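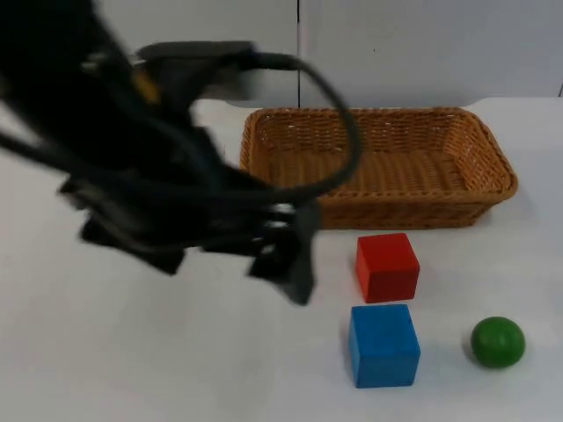

Last updated: 18/02/2026

How to set up a toy rotation at home

By Flora Tosh

A toy rotation means that only part of what your child owns is out at any time. The rest is stored, and the two are swapped on a schedule. It takes one afternoon to set up and a few minutes per swap after that. The steps below work for children from one year to school age.

What you need

Storage boxes with lids, all the same size so they stack
Open baskets or trays for the toys that are out
Masking tape and a marker
One bag for trash and one for donations
A closet shelf, a high cupboard or space under a bed

You don't have to buy anything new. I used moving boxes for the first year.

Step 1: Gather everything

Bring all the toys into one room. Check the car, the bathroom, the bottom of the stroller and under the couch. Do this when your child is asleep or out of the house. If they are there, every forgotten toy becomes the favorite and you won't get past the first pile.

Step 2: Take out what doesn't belong

Throw away anything with a cracked edge, a leaking battery compartment or a loose part small enough to swallow. Put puzzles with missing pieces aside until you have finished sorting, as the pieces often show up at the bottom of another bin. Toys your child has outgrown go in the donation bag, or in a separate box if a younger child will use them.

Step 3: Sort by type

Make piles by how the toys are used. Mine are:

Building: blocks, bricks, train track
Pretend: kitchen things, dolls, animals, costumes
Moving: balls, push toys, cars
Thinking: puzzles, stackers, matching games
Making: crayons, dough, stickers

Books stay out all the time in our house. So does the one stuffed animal that is needed for sleep. Don't rotate anything your child asks for every day.

Step 4: Make the sets

Take something from each pile and put it in a box. Keep going until the piles are used up. Four sets is enough for most families. Keep things that depend on each other together, so the track goes with the trains and the play food goes with the pans. If you have a very large collection of one kind of brick, split it. Half of the bricks is still plenty to build with.

Write a letter on each box with tape and marker. Skip the detailed contents list, since it will be wrong after the second swap.

Step 5: Put out the first set

Place the toys on low shelves or on a table your child can reach, with space between them. Small loose things do better in an open basket than in a deep bin, where they sink and get dumped out. Choose a basket shallow enough that a child can see to the bottom, and run your hand along the inside to check for sharp ends.
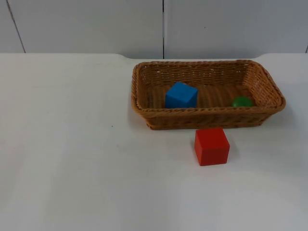

A woven basket holding a blue cube and a small green ball, with a red cube in front.

Large toys can stand on the floor. Put the making supplies wherever you can keep an eye on them.

Step 6: Swap

I swap every 14 days. Some families do it weekly and some wait until the toys are being ignored. Swap in the evening so the new set is there in the morning. Wipe down the outgoing toys before you box them up. Plastic ones can be washed in warm soapy water and left on a towel overnight. Painted wooden ones only need a damp cloth.

If a toy from the outgoing set is still in heavy use, leave it out and hold back something from the new one.

Birthdays and holidays

Expect the system to fall apart after a birthday. Let the new things stay out for a week or two, then work them into the sets. I do a full re-sort each November, before the presents come, and that is also when I go through the outgrown box.

Common problems

My child asks for something in storage. Get it out, and trade it for something on the shelf.

There is no storage space. Swap with a friend or a neighbor. Each family keeps one of the other's boxes. Put your name on the bottom of everything first.

Two children of different ages. Keep the older child's small pieces in a lidded box on a high shelf and bring them out at the table during the younger one's nap. The shared sets should be safe for the younger child.

The sets feel uneven. Move things between boxes as you notice it. Our box C was all puzzles for months and it got boring quickly.

Grandparents keep bringing toys. Ask them to keep some at their house. This has worked well for us, and the toys there stay interesting because they are only seen on visits.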